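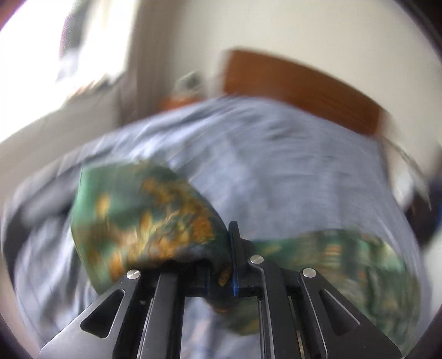 Printed cloth in deep green and gold, gathered into a twist at the middle.

FOR IMMEDIATE RELEASE

Trinetti brings its Ondine fabrics, and a bedroom full of folding and tying, to Plunwood in June

PLUNWOOD - Trinetti, the family-run maker of printed cloth for the home, will open its summer bedroom display at the Dimitriou Building on Wednesday, with the doors unlocked at 9 in the morning and coffee on shortly afterward for anyone who would like to come early and have the fabrics more or less to themselves.

The display is built around Ondine, the company's new collection of lightweight prints, and it is set out as a real bedroom, with a made bed, a chest of drawers, a linen closet with its doors left open and a good deal of cloth that visitors are warmly encouraged to pick up. Trinetti has always believed that fabric on a roll tells you very little. It wants to be shaken out, bunched up, thrown across the foot of a bed and looked at again from the doorway, and that is what the rooms in the Dimitriou Building have been arranged to allow.

Ondine runs to 35 prints in all, many of them in the greens and golds that customers have been asking for ever since the company's first leaf pattern sold out. There are quieter ones too, in oatmeal and a soft gray, for people who like their color in small amounts, and a few very bright ones that the design team argued over for most of the winter and are now extremely fond of.

"A busy print changes so much when you gather it," said Hemant Bhardwaj, who leads design at Trinetti. "Laid flat, you see the whole pattern and you think you know it. Then you pull it in at the middle and the dark parts fall into the folds and the gold jumps forward, and it looks like a different piece of cloth. I have been doing this a long time and I still stand at the table twisting it one way and then the other when I ought to be answering my mail."

That bit of twisting has grown into a large part of the program. Each afternoon of the display, the Trinetti staff will hold a relaxed, drop-in session on using loose lengths of cloth around the bedroom. Visitors can learn to tie a full, puffy bow for a bundle of sheets, to gather a length of fabric as a simple curtain tieback, and to wrap a spare blanket so that it keeps its shape on a closet shelf. The sessions last some 3 hours, but people are welcome to wander in and out, and the bow in particular can be picked up in a few minutes by most grown-ups and rather faster by their children.

There will also be a table for linen closets, a subject on which the staff have strong and affectionate opinions. They will show how to fold a fitted sheet, how to keep a set together inside one of its own pillowcases, and what to do with the odd ones that have lost their partners over the years. Visitors may bring one troublesome item from home to fold at the table, and are asked only that it be clean.

Remnants from the Ondine print run will be sold by weight from baskets near the entrance. Most are large enough for a scarf, a cushion front or a gift wrap, and because they come from the ends of the run, the colors in any one basket will be a matter of luck. A set of 3 matched remnants, tied together and ready to give, will be available at the front desk while they last.

The Dimitriou Building is a short walk from the Plunwood bus stop, with step-free access through the side door and benches in the hallway for those who have come along to keep somebody company. Admission is free and there is no need to book, though groups are kindly asked to call ahead so that enough cloth can be cut for everyone. The display will stay open through the end of June.

Ondine will be sold by the yard at the display and afterward through Trinetti's own shop, where swatches can be requested by mail.

About Trinetti
Trinetti designs and prints fabric for bedrooms, closets and the other soft corners of the house. The company began with tablecloths, moved on to bedding at the request of its customers, and still makes a small number of tablecloths every year.

Press inquiries, swatch requests and group visits: please contact Hemant Bhardwaj at the Trinetti studio, Plunwood.

###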